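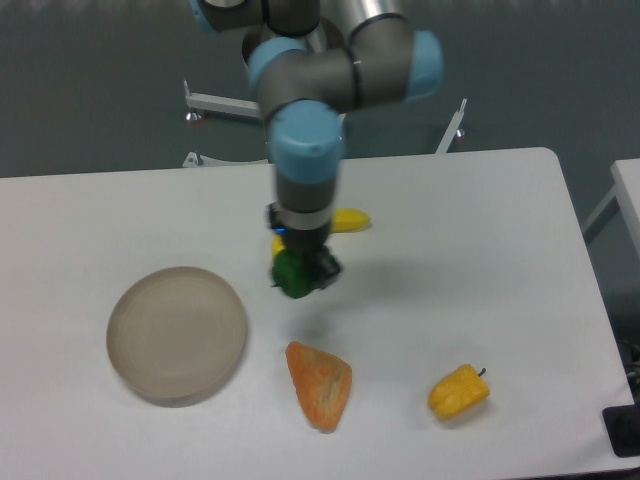

Something green, just off the table.

The Pirberg allotment society has asked its members to set down what they have learned about growing vegetables through a cold spring. I have held a plot on the Mosoti Road side for 16 years, and the following remarks are offered on that basis. They concern brassicas almost entirely.

Seed is sown under cover in February, in deep trays filled with sifted compost. I have used Ullier, a late green variety, for most of my tenancy and see no cause to change. The trays stand on the north bench of the shed, where the light is even, and are watered from beneath in the morning. Members who water at night should expect some loss to rot.

Seedlings are moved to open ground when they carry four true leaves. Spacing remains a matter of dispute. The society's handbook advises 18 inches between plants; my own practice is wider, and I accept smaller numbers in return for heads that mature at a similar time. Joyce Shirima, whose plot adjoins mine, plants closer and cuts side shoots well into the fall. Her results are at least equal to mine.

Netting should go up on the day of planting. Two seasons ago I delayed, and pigeons took up to 46 plants before the hoops were in place. The replacement stock came from the nursery at Tirell and was sound, though it had been grown soft and needed a week outdoors before it could be set.

Lime is the other point on which members frequently write to me. The soil on the lower plots is sour and holds water — the old drainage plan shows a ditch running beneath them — and clubroot has been present there for as long as records have been kept. An application in late fall is recommended. Affected roots must be removed from the site and must not be placed in the shared compost bays under any circumstances.

Heads are best cut early in the day, with a short length of stem, while the buds are still tight. The plant should be left standing afterward and given a light feed.

Notes on leeks will be posted once the beds have been cleared.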